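Stotonness Robotics Club -- Questions We Keep Getting

Updated June. Read this first, then email if it's not covered. We get a lot of email.

Do I need to know how to code?

No. Helps for the training side but plenty of members never touch it. If you can hold a gripper and follow a task card you can be useful in your first session.

What is the club doing this year?

The shopping task. Team has to get a basket packed and unpacked by an arm that learned it from people doing it by hand. So most of the year is people doing it by hand. Over and over. Then training, then the demo.

So when do we see a robot?

Second half. First half is handheld grippers only, one in each hand. You wear the camera, you do the task, the recording goes in the pile. Some people find this part dull. Fair enough, but the arm can only be as good as the pile.

How big is the pile?

3455 recordings kept as of last count. That's after review. Ones where the tags went out of view for too long got tossed, also anything where someone stopped halfway to answer a question.

What is a session like?

60 minutes, plus setup. You work in short turns and swap. Ánh Mạch hands out task cards at the start. Typical card: "box out of basket, right hand, put on shelf." Do what the card says, not what you think would be smarter.

Can I do it left handed?

Yes please. We're short on left hand lifts. Ask for the L cards.

What should I wear?

Plain top, sleeves that stay put. No dangly bracelets. Closed shoes, there are cables on the floor and they will find you. Hair tied back if it falls over the camera.

Are the packs heavy?

Not very. Straps are adjustable, do them up properly before you start. If your shoulders hurt, stop and hand it over to the next person. No one gets points for suffering.

I dropped something in the middle of a turn. Now what?

Keep going. Pick it up with the gripper if you can, finish the card, and write "drop" on the log sheet. Drops are useful. Don't reach in with your fingers, that one we can't use.

What goes in the basket?

Boxes, books, small soft stuff. Nothing glass, nothing that leaks. Donations of clean empty packaging welcome -- stiff cardboard is best, floppy boxes just fold when you squeeze them.

Can I bring a friend?

One visit is fine, tell Larasati Pelupessy the day before so there's a form ready. Visitors might end up in a recording so the form is not optional. Under 18 needs a parent signature on it.

What does it cost?

Free for students. There is a deposit for the loan kit, you get it back when the kit comes back with all its bits.

Who is Zistby?

Not a who. It's our logging sheet tool, Boyang Feng wrote it. If it freezes, reload once and wait. Don't reload five times, it makes five rows.

Is there a competition?

Yes, the Gelico Cup in the spring. We enter 2 teams. Picking happens after the winter break and goes mostly on who turns up, so turn up. Travel is paid, lunch isnt.

Can I put this on a college application?

Sure. Ask Lorena Zapata for a letter, give her at least two weeks. She will say what you did, so do somthing.

I missed the first month, is it too late?

No. Come at 4:30, someone will walk you through the grippers before the others start.
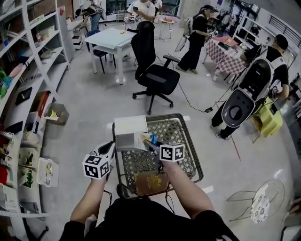 Pascual Montecinos: Can you add something about the log sheet to this? I did a whole hour of L cards and wasn't sure if I write one row per card or one per turn, ended up doing one per card. Also is the loan kit okay to take home over winter break or does it have to come back first?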